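Robot learning papers should report how their demonstrations were collected with the same care they give the network. Kenza Younis's group at Kobori trained a cloth-folding policy on 300 demonstrations recorded from people's own hands, with marker cubes at the wrist for tracking. The result got plenty of attention. The recording method got one paragraph. 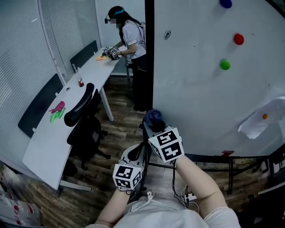
I'd give it three pages. Cloth hides fingers, and a cube turned from the camera gives you no pose — someone has to decide whether that take stays in. Kobori dropped 17 and didn't say why.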